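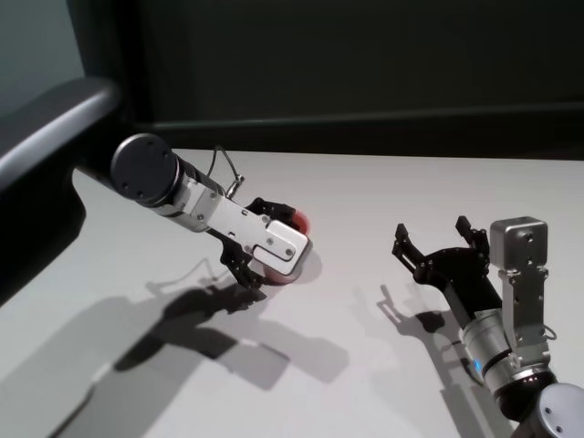 Zdislava Vávra maintient que la pince gauche est bien réglée et que c'est la consigne de force qui est mauvaise. Selon elle, il suffit de baisser le serrage dans Sultness, de relancer la séquence et d'arrêter de démonter des choses qui marchent. Je note sa position telle quelle, elle me reprochera moins de l'avoir déformée.

Je n'y crois pas. Baisser le serrage, on l'a déjà fait en juillet, et on s'est retrouvés avec des gobelets qui glissaient au moment du passage d'un bras à l'autre. On avait alors remonté la consigne, et tout le monde avait oublié pourquoi. La notice de Venatell dit de recaler les doigts « si nécessaire ». Nécessaire selon quel critère ? Il n'y en a aucun, j'ai relu le chapitre deux fois.

Commencé donc par la mécanique, bras gauche hors énergie. Le câble du connecteur de poignet forme une boucle qui me déplaît depuis le début. Rusnák l'avait laissée longue exprès, pour ne pas tirer en bout de course, et je veux bien, mais une boucle longue peut aussi accrocher. J'ai fait tourner le poignet à la main, lentement, dans les deux sens, en la surveillant. Rien n'accroche. Je l'écris parce que j'étais persuadé du contraire.

Vis du support reprises à la clé dynamométrique. L'une d'elles a bougé, à peine. De quoi expliquer un décalage à la fermeture ? J'en doute, et en même temps je ne vois pas pourquoi elle aurait bougé si tout avait été serré au couple la dernière fois. La fiche d'entretien dit « serrage OK » sans valeur. Une fiche comme ça ne sert à rien. J'ai inscrit le couple dans la marge.

Nettoyé les faces des doigts à l'alcool, sur les deux bras tant qu'à faire. Puis remise sous tension, prise d'origine, et essais à vide : ouverture, fermeture, ouverture. Au bruit, c'est régulier. Je me méfie de ceux qui diagnostiquent au bruit, moi compris.

Ensuite avec un gobelet en papier. C'est le plus traître du lot, il s'écrase avant que l'effort mesuré ne bouge franchement. Vitesse réduite, un bras au-dessus, l'autre en dessous, et le doigt près du bouton d'arrêt. Les ombres des pinces sur le plateau blanc se superposent en plusieurs couches, aux franges plus pâles, et je soupçonne la détection de s'y perdre par moments. Je n'ai pas de preuve. À reprendre un autre jour avec l'éclairage baissé.

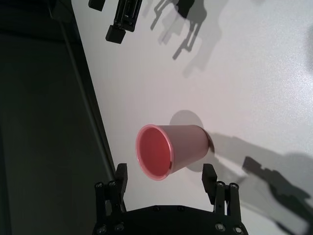
Mardi, reprise à 14 h

Vávra a voulu son essai, elle l'a eu. Consigne baissée de trois crans, rien d'autre de modifié, j'ai insisté là-dessus. Les premiers passages étaient propres et elle m'a regardé d'un air entendu. Puis le plastique a commencé à tourner entre les doigts à l'accélération. Consigne remontée de deux crans. Mieux. Est-ce que c'est mieux grâce au cran restant ou grâce à la vis de ce matin ? Impossible à dire, on a changé les deux dans la même journée, ce que je m'étais promis de ne plus faire.

Autre chose, plus sérieuse à mon avis : l'angle d'approche. La prise par le bord dépend entièrement de l'endroit où entre le doigt intérieur. Trop profond, il bute. Pas assez, il pince le rebord, et la matière y est plus épaisse. J'ai repris le point d'approche à la main, sauvegardé sous un nouveau nom, et gardé l'ancien au cas où.
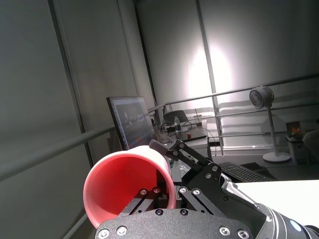

Prise par la paroi : un doigt dedans, un doigt dehors.

Sultness affiche « calibration réussie » en vert. Il l'affichait aussi la semaine dernière, quand on ramassait les gobelets par terre. Je ne sais toujours pas ce que ce message vérifie, et la réponse de Prasach à ma question tenait en une ligne, avec un lien vers la page que je citais.

Lancé une série d'environ 100 cycles avant de partir, avec enregistrement des efforts. Vávra parie sur la consigne. Je parie sur le point d'approche, sans grande conviction.

À faire : commander des patins de doigt, remettre une vraie colonne « couple » sur la fiche, demander à Rusnák où il a rangé les attaches de câble.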